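Chapter 6
Seeing Robots at Work: The Demonstration Visit

Most people who buy, run or repair robots first meet one at a demonstration. A supplier opens its workshop for a morning, a college lab holds an open day in June, or a plant manager invites a class to stand behind a yellow line and watch. What visitors learn depends a great deal on how they prepare. This chapter follows one visit, made by a second-year automation class to the workshop of Fesevham, a small firm that builds and tests grippers. It covers what to ask before the visit, what to watch during it and what to write down afterward.

The class arrived at 9:30 in the morning. The host, Botond Dobos, gave a short safety talk and then took the students to the benches where gripping work is done. 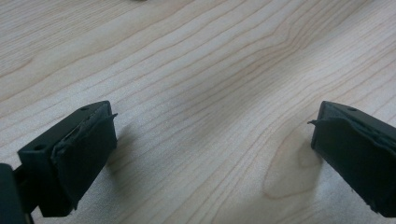
What should a visitor find out before the demonstration begins?
Find out what task the machine is meant to do and how the host will judge whether it did it. Without those two facts, a visitor can only say that something moved.

At Fesevham the task had been sent to the class a week ahead. Parts would be picked up from a flat surface and set down again at a marked spot. A run counted as good if the part ended inside the mark and had not been dropped on the way. The students copied this definition at the top of their notes. Several of them went back to it later in the morning, when a part landed on the line and the group disagreed over how to score it.

6.1 Kinds of demonstration

Demonstrations fall into two groups. In a prepared demonstration, the host has chosen the parts, the lighting and the order of events. It shows what the system can do under good conditions. In an open demonstration, visitors may change something: the part, its position or the speed. It shows how the system behaves when conditions shift. Both are useful, but they answer different questions, and a report must say which kind was seen.

The Fesevham visit included both. The prepared part used a program called Hineo, which the firm has run in front of visitors many times. The open part let each student place one object on the work surface.
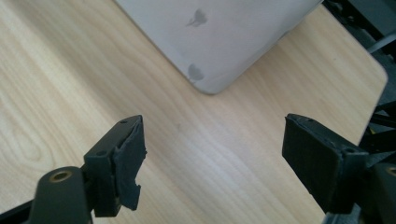 Maja Kurek
Instructor in Automation, Renano Technical College

I have taken classes on visits of this kind for several years, and I give every group the same instruction: pick one thing and watch it for the whole run. Students who try to watch everything come back with a page of half sentences. One student may watch the part, another the fingers, another the operator's hands. When the notes are put together in class, the group has a full record.

I also ask students to write down the stops. Hosts tend to talk during a stop, and visitors listen to the talk and forget to note what happened. In the Fesevham log there were 1527 completed cycles on the counter when we came in. The students were asked to record each stop against the counter, so that their notes could be compared with the firm's own log.

6.2 Looking at the gripper 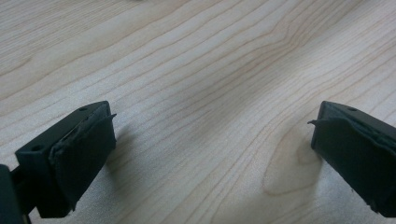 A gripper is the part of a robot system that touches the work, and it is the part a visitor should look at most closely. Start with the contact surfaces. Soft pads raise friction and protect the part, but they are also the first thing to wear. On the pair of fingers shown in this section, each dark pad has begun to peel at an upper corner, leaving a small curled flap. A visitor who sees this should note it and ask how often pads are changed and who decides. Dobos told the class that Fesevham inspects its pads every 50 hours of use and keeps a written record of each change.

Next, look at how the fingers are fastened and ask how long it takes to exchange them. A Gruber finger set, used on another bench that morning, was listed in the shop records as part 2605. Students should copy such numbers exactly, as they make it possible to ask a clear question by mail after the visit.

6.3 Asking questions of the host

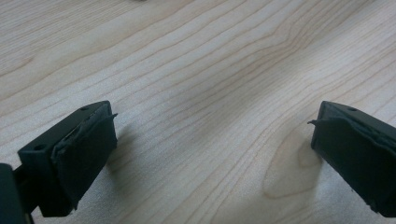
Botond Dobos
Workshop Manager, Fesevham

Visitors often ask me how fast the system is. I answer, but I would like them to ask what happens when it misses. A miss tells you whether the system notices, whether it tries again and whether a person has to step in. Those are the things a customer pays for later.

I am also glad when someone asks to see a run repeated. A single run is not much to go on. If the host has time, ask for the same run with the part turned, and then with the part moved closer to the edge of the work area. Keep your hands behind the line until the operator says the machine is stopped, and ask again if you did not hear.

Before You Read On

Write down a task you could ask a gripping system to perform on a tabletop. State how you would score a good run and a failed run. Keep your answer for use in Section 6.4, where the class notes from Fesevham are compared with the workshop log.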